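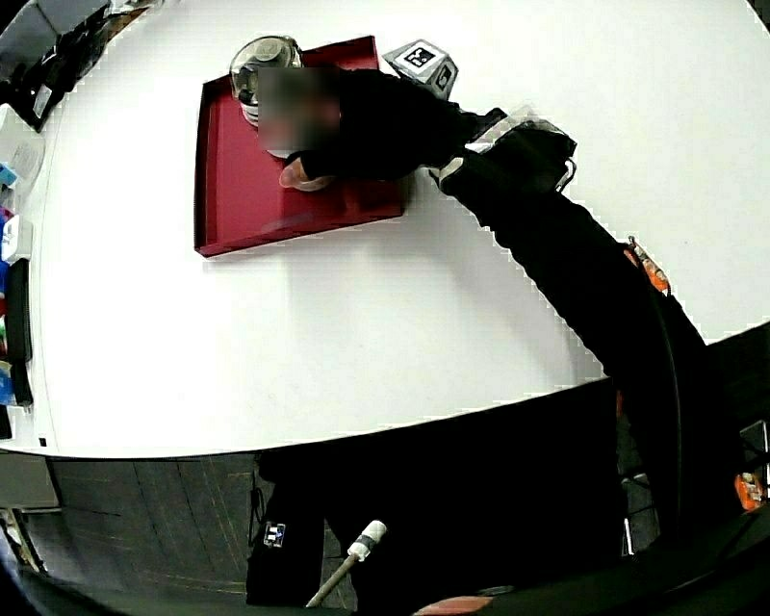
The big white table, red tray and glass jar.

Workshop notebook, March, after the evening session

Read all of Kerngate in one go this week, start to finish, no pencil in hand. I'd been putting it off. The draft stands at 333 pages and I had only ever looked at it in pieces, a chapter here and a chapter there, the way we do it in the workshop. Reading it straight through is a very different thing (and a bit of a shock to the system).

The good news first, so I remember it when I'm grumpy later. The opening in Stemar works. The harbor, the customs shed, the courier who can't find the right door – I wanted to keep turning pages and I wrote the thing! The chapter with the forged ration books works too, and so does the long train ride, which I was ready to cut. Leave the train alone.

Now the trouble. Page 230 is where the reader learns that the radio operator has been working for the other side all along. I built everything around that page. And when I got there I felt nothing at all. I went back to see where I had given it away, and it's on page 30. He asks the courier what time the ferry goes, and there's no reason for him to ask. I put that line in two drafts ago as a fair clue and thought I was being so sneaky. Anyone who has read even a couple of spy novels will circle it.

Three of us talked it over tonight and there was no agreement, so I'm writing down both sides before I forget.

One view is to cut the ferry question completely. Let the turn come out of nowhere and trust the chapters after it to make sense of it. I don't love this. When I read a thriller and the traitor turns out to be somebody I had no chance of catching, I feel cheated, and I usually put the book down for a week.

The other view is to leave the line and give other people equally odd questions. The landlady could ask about the ferry. The clerk at Bovby could ask twice. Then the operator is one nosy person in a town full of nosy people, which fits the period anyway. I'm leaning this way, but it means going back through the first third with a fine comb, and I can already feel the pages piling up. The first draft was more than 400 pages and I am NOT going back there.

A third idea came up while we were stacking chairs and I keep chewing on it. What if the reader knows from the start? Show him sending the message in chapter two, and let the tension come from watching the courier trust him. It would mean rewriting every scene they share. It would also fix the middle, where I've got the two of them playing cards and talking about soup for what feels like a year. Soup is a lot more interesting when one of the people eating it is lying.

Going to try it on one scene before I decide anything. The card game, same dialogue, no changes except that we already know. If it reads better I'll bring both versions next time and hand them out without saying which is which.

Smaller stuff:

Bovby is spelled two ways. Search and fix.

The courier has a limp in Stemar and runs up four flights of stairs at the end. Pick one.

Too many people "light a cigarette and say nothing." I caught myself laughing at it by the end.

The Zheng reading copy has the old chapter order, so page numbers in those margin notes don't match mine. Don't panic when they look wrong. Go by chapter titles.

The note about the epilogue (that it reads like a letter home from a different book) is fair. I like the letter, though. Maybe it goes at the front? Try it there, with the name left off the bottom.

Also, I want to reread something old with a known traitor in it and mark where the suspense comes from, line by line. Any suggestions, write them in here under this entry – pencil please, the last pen went right through to the other side.

Card game scene first. Then the landlady.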